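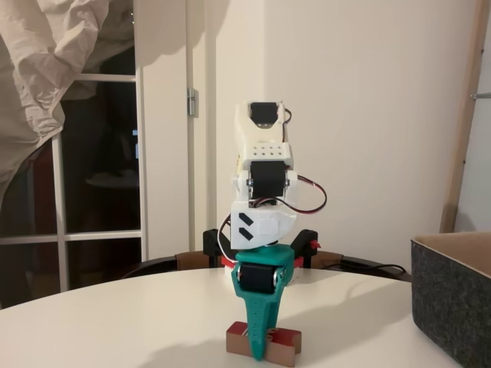
From: Priit Petrauskas
To: arm-kits list
Subject: Re: Maeng kit, worth the price?
3 July 2018

Kadri Sakalauskas wrote:
> Has someone on the list built the Maeng arm? Diltari
> sells it with servos for 2115. Is the gripper strong
> enough for small wooden blocks?

Dear Kadri,

I have built it. For small blocks the gripper is enough, I did not try heavier things. The printed parts fitted well, only two holes I had to drill again. My complaint is the wires. They hang in wide loops outside the arm and the manual says nothing about how to fix them. Please order 30 cable ties together with the kit. Diltari answered my question in two days.

Regards,
Priit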